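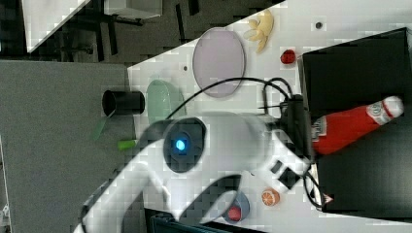
Play food

Play food is a group of toys made to look like things people eat and drink, along with the packages and dishes that go with them. It is used mostly by children from about two to seven years old in pretend cooking, shopping and serving. Common pieces are fruits and vegetables, bread, eggs, slices of pizza, and containers such as milk cartons and ketchup bottles. Plates, cups and pans are usually sold separately or as part of a kitchen set.

Materials

Play food is made from wood, plastic, cloth, felt, paper pulp and salt dough. Hollow plastic pieces are the most common in stores. They are light, can be washed, and hold a glossy finish that suits fruits like strawberries and cherries. Their weak point is the seam, which can split when a piece is stepped on. Wooden pieces last longer but weigh more, and the paint tends to wear at the corners first.

Felt is the usual choice for homemade sets. It does not fray when cut, so the edges can be left without a hem, and small pieces can be glued or stitched on top of larger ones. A felt item may be a single flat cutout, two layers sewn around the edge, or a stuffed shape. Wool felt is denser and keeps its outline better. Craft felt made from polyester costs less and comes in more colors, but the surface turns fuzzy with handling.

Labels and lettering

Packaged foods are harder to copy than fruits. A banana is known by its outline and color, while a bottle or a can depends a good deal on its label. Makers of felt pieces usually cut the label as a separate patch in a lighter color and add a border in one or two other colors. Lettering is embroidered, printed on iron-on sheets, or drawn by hand with a fabric marker. Hand-drawn letters come out uneven in thickness where ink spreads into the fibers, and small print from the real package is normally left out.
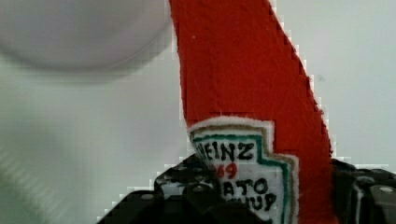
Red felt cutout of a ketchup bottle, with black hand-drawn lettering on the label patch.

Labels were a selling point for the small workshop Gretavel, founded by the pattern maker Jeferson Fontes. Its first pattern book had 53 designs, most of them jars, bottles and boxes, and sold around 700 copies. A later book called Rey dropped the boxes and added fruit with opening parts, among them a banana with a peel that folds back. The patterns were printed at full size so that they could be traced directly onto the felt.

Scale

Most play food is smaller than the real thing. Berries are an exception and are often made larger than life, both for safety and because a true-size berry is hard for a small hand to pick up. Pieces from different sets rarely match in scale, and a strawberry from one set may be as wide as the bread roll from another. Collectors sort by maker for this reason. The Condard sets, sold in boxes of 60 pieces, kept one scale throughout – a feature repeated on every lid.

Plates and surfaces

Toy plates are flat or slightly dished, round or oval, and most often made in pastel colors with a plain or thin contrasting rim. A plain plate makes it easier to see what has been put on it, which matters in sorting and table-setting games.
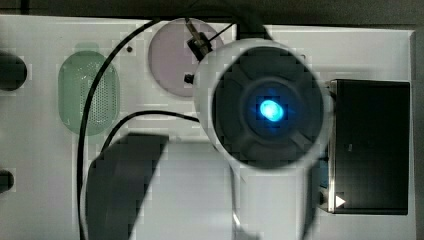

The play surface is generally a low table or a mat. White and light gray tops show bright pieces well but also show marks from crayons and markers. Rugs are softer on dropped wooden pieces, though flat felt cutouts slide under furniture and are easily lost.

Care and storage

Plastic pieces are washed in warm water with dish soap and left to drain, with any hole facing down. Wooden pieces are wiped with a damp cloth and should not be soaked. Felt is spot-cleaned, as machine washing can shrink wool felt and make marker ink run. A lint roller or a small fabric shaver takes off loose fibers.

Sets are kept in bins, baskets or drawers. Flat felt pieces can be stored in folders or large envelopes. Catach, a toy-lending library with 1000 items on its list, keeps felt food in zippered pouches and checks each set against a printed sheet when it comes back.

See also

Toy kitchen
Felt craft
Pretend play
Doll dishes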